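About the Baltard Robotics Club

We're the after-school robotics club at Baltard School, and we love this stuff! The club has 34 members this year, from complete beginners to students who have been with us since they were old enough to join. You don't need to know how to code and you don't need to own a single tool. If you like figuring out why a thing won't do what you told it to, you'll fit right in.

How we started

The club began as a lunch table of students who wanted to enter the Gorodent Challenge, a regional contest for school teams. We finished near the bottom and had a wonderful time. The next fall we had a room, a cabinet with a lock on it, and a sign-up sheet that went onto the back of the page. We've entered every year since then, and last April we brought home our first judges' award, for the team notebook of all things (we do write everything down).

What we're working on

Members choose one of 3 project groups in the fall and can switch at winter break. Ferneo is our small rover, built from scratch and rebuilt more often than any of us would like to admit. Chiriac is the software group, where students write the planning code and argue cheerfully about variable names. The third group is Home Tasks, and it's the one visitors always ask about. Its students work on getting a robot to handle ordinary things in ordinary rooms - picking up a cushion, setting it back on the sofa, putting a cup where a person would want it.

Living rooms are hard! Fabric folds and shines, patterns confuse the vision code, and furniture with curves is much trickier to reach around than the plain boxes we practice with in the club room. So the group spends a lot of time looking through wrist camera views and talking over how to line up an approach before closing the fingers on anything.
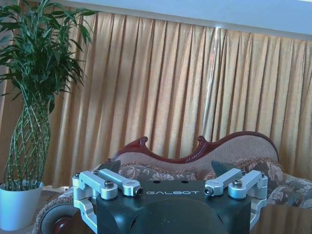

Home Tasks group: wrist camera view with the gripper open, facing the settee and its cushions.

A typical meeting

We meet twice a week after the last bell and run for 2 hours. The first 20 minutes are for everybody together: safety reminders, news, and a show-and-tell that often runs long - we've stopped fighting it. Then the groups split up. Older students lead most of the work and the coaches float between tables. Snacks live by the door, well away from the electronics.

Joining

Sign-up opens at the start of each term, and new members can come to a meeting first to see if they like it. Bring a notebook and tie back long hair. Families are welcome at our spring open house, where all the groups show their projects and younger brothers and sisters can take Ferneo for a drive down the hallway.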